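Laundry Folder and Finisher, Ellenham

Gandel Linen and Garment Care
Part time, with the option of full time after the first season
Location: Ellenham, Trevor Street entrance
Reports to: Kiri Rewi, finishing room lead
Openings: 2
Hours: 30 per week

About the job

Gandel washes, dries, folds and returns clothing and household linen for families, guest houses and small clinics in and near Ellenham. We are hiring two people for the finishing room. Finishing is everything that happens to an item between the dryer and the delivery bag. Most of it is folding.

You do not need to have worked in a laundry before. Many of our folders came from retail, school kitchens, home care or raising a family. We will train you on our folds and our labels. What we can't teach easily is patience with repetitive work, so please think about that before you apply. A regular shift is several hours of standing at a table, taking one item at a time, laying it flat, folding it and setting it on a pile.

The finishing room is separate from the wash floor. It is quieter and cooler, and you will not be lifting wet loads. The folding stations are small and each one is set up the same way, with a basket for items waiting to be folded at the back left and finished items at the back right. The middle of the table stays open for whatever you are working on. We ask everyone to keep to this layout so that a person coming on shift can pick up where the last person stopped. 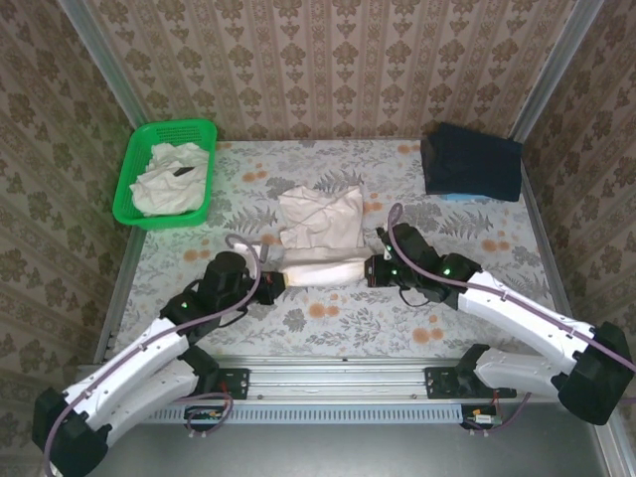 Whites and darks are folded from separate baskets and kept in separate piles. They may share a table when the order is a small one. Dark items go on the finished side in a squared stack with the folds lined up, and the stack is moved to the shelf before it gets tall enough to lean. If you are partway through an order at the end of your shift, leave the basket where it is and write the order number on the card.

What you will do

Take dried items from the basket one at a time and check them for stains, open seams and missing buttons before folding.

Fold shirts, pants, pajamas, towels, pillowcases and sheets to our standard sizes. The sizes are posted in the room and you will have your own copy.

Smooth out creases by hand. Items that need more than that go on the pressing rack, which is run by a different team.

Keep customer labels with the right garments. We use small labels and tags to match an item to its order. Do not throw one away because it has come loose. Put it in the tray and tell the lead.

Stack finished items, count the order against the ticket, and bag it.

Wipe down the table and change the table cover when it is marked or damp.

Write up anything damaged, including damage that was there when the item came in.

Long garments

A large share of our work is long items such as pants, pajama bottoms, robes and nightgowns. New folders find these the hardest, so we spend most of the first week on them. A long garment has to be laid out flat across the table before anything else is done to it. If you start folding while one end is still bunched, the creases get pressed into the pile and the item has to be done again.

We teach the fold in the same order every time. Lay the garment out lengthwise. Pull the bunched end straight. Run your hand from the middle out to each end. Match the edges, fold across, then fold to length. White cotton shows every crease, so take a little longer with it.
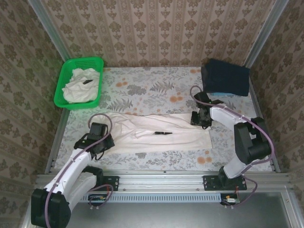
Long white garment spread across the table, with creases still to be smoothed out at the left end.

Pay and hours

Pay is $640 per week for 30 hours, paid every other Wednesday. The rate is the same during training. There is no piece rate and we do not run speed contests. We do look at how many items come back for refolding, and if yours are high we will sit down with you and go over the folds again.

Shifts run in the morning or the afternoon. Mornings start at 7:00 and afternoons start at 12:30. You can tell us which you prefer, and we will do our best, but one of the two openings is for afternoons. Once you are on a shift you stay on it unless you ask to change. Weekend work is optional and is posted on the board by the time clock.

After six months you can ask to go full time if hours are available. They usually open up in November, when the guest houses send in their heavy bedding.

Benefits for part-time staff include paid sick time, free laundry up to one bag a week, and paid time off that starts building from your first day. Full-time staff can also join the health plan.

What we are looking for

You can stand for most of a shift, with breaks. Stools are available, and some folders use them for small items such as socks and napkins.

You can lift a full basket of dry laundry onto a table.

You can read order tickets and labels in English. If you wear reading glasses, bring them. The print on some labels is very small.

You can tell colors apart well enough to sort navy from black under indoor light, or you are willing to check with someone when you can't. We do get this wrong from time to time and customers notice when a navy sock comes home with a black one.

You show up on time. With a small team, one late start pushes back the afternoon deliveries.

You can keep customer information private. You will see names and addresses on tickets, and you will handle people's personal clothing.

Experience that helps but is not required: hotel housekeeping, alterations, dry cleaning, retail folding, or any job where you worked with fabric.

Allergies and skin

Our regular detergent is Katero unscented. A few customers ask for a scented product and those orders are bagged with a note. If you have a reaction to fragrance, tell Kiri and you will not be given those orders. Cotton gloves are in the supply cabinet. Please keep nails short enough that they do not catch on knits, and leave rings and bracelets at home or in your locker.

The room

Stations have a fabric cover on the table so that clean clothes never sit on a bare surface. Most of the covers are printed with leaves and flowers, left over from an order of tablecloths, and they do the job well. They are washed with the house linen. If yours has slipped or bunched up, pull it straight before you put anything down on it.

Baskets are plastic with holes in the sides so air can get through to the clothes. Clean laundry goes in the green ones. Leave them on the table and off the floor, with the rim clear so that nothing hangs over it and drags. A basket with a cracked rim should be taken out of use right away, as the broken edge will snag fabric.

There is a break room with a refrigerator and microwave on the same hall. Food and drinks other than water in a closed bottle stay out of the finishing room. Lockers are free. Bring your own lock. Street parking is usually easy before 8:00 and harder after lunch, and the 281 bus stops across from the Trevor Street entrance.

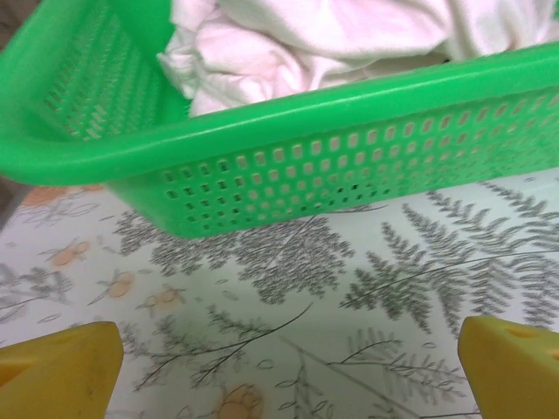 How to apply

Send us a short note with your name, phone number, which shift you would like and the earliest date you could start. A resume is welcome but you can apply without one. Tell us in a few lines about any job, paid or unpaid, where you did careful work with your hands.

You can also pick up a paper form at the front counter on Trevor Street and leave it with whoever is working there. Mark it "Finishing room" so it doesn't end up with the driver applications.

Efraín Pacheco handles hiring and will call you to set up a visit. If you don't want calls at your current job, put the best time to reach you on your note. He can answer questions about pay, the schedule and time off. For questions about the work itself, ask for Kiri.

The visit

The visit takes an hour and is paid, whether or not you are hired. Wear closed shoes and something comfortable. You will see the finishing room, meet the people on shift and fold a small mixed basket with Kiri next to you. She will show you each fold first. We want to see how you handle the clothes and whether you ask when you are unsure. We are not timing you.

We will let you know either way within a week of your visit. People who are not hired this time can ask to stay on the list for the next opening.

Training

The first two weeks are training. You will be paired with an experienced folder on your own shift. Week one covers long garments, shirts and labels. Week two covers towels, sheets and bagging. Fitted sheets are folded by two people until you are comfortable doing them alone, and some of our longtime staff still prefer to do them in pairs.

If you need a change to the station or the schedule because of a disability or a health condition, tell Efraín when he calls or at any point after that. The tables can be raised or lowered.

Gandel is an equal opportunity employer. We will keep taking applications until both openings are filled.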